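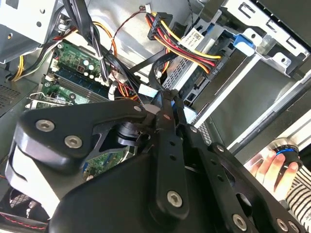
I have been meaning to write about the great photo sort-out since July, when I first promised myself (and my long-suffering household) that it would be finished by the time the clocks went back. Well, the clocks go back tonight and it is not finished, but I am a good deal further along than I was, and I've learnt a few things that might save somebody else an evening or two.

2021-10-30

The trouble with family photographs is that they breed. We had 3058 of them on the old computer at last count, spread over folders with helpful names like "New", "New 2" and "Sort these properly", and then there were the paper ones on top of that, in biscuit tins and in the envelopes they came back from the chemist in. My grandmother's album from Plorkov had been on top of the wardrobe for so long that I'd stopped seeing it.

I started with the paper ones, which I think was right, as it's lovely slow work and you can do it with the wireless on. I bought a box of 300 little card sleeves from Rikmont, the stationer's on the hill, and went through a tin at a time at the kitchen table. My rule was that a picture had to have a face I could name or a place I could remember. Out went a surprising number of seagulls! Out went nearly all of my attempts at sunsets. I kept one sunset from Pleltatside, though, where we had that wet fortnight in the caravan and the sky only cleared on the last night, and we all stood on the sea wall in our pyjamas and wellingtons looking at it.

The computer ones have been harder going. It's so easy to keep six of the same birthday cake. I do a folder an evening now, with a cup of tea, and I copy whatever I'm keeping on to two separate drives, one of which lives at my sister's. So far I have 621 properly named and dated, and I do find myself going back just to look through them, which never happened when they were all in a muddle.

If you're thinking of starting, write on the backs in soft pencil, and ask your older relatives about the faces now, while you can. I left it too late for three people in the Plorkov album, two ladies and a little boy holding a hoop, and I'd dearly love to know who they were.

Next up is the tin of slides. I shall need to borrow a projector.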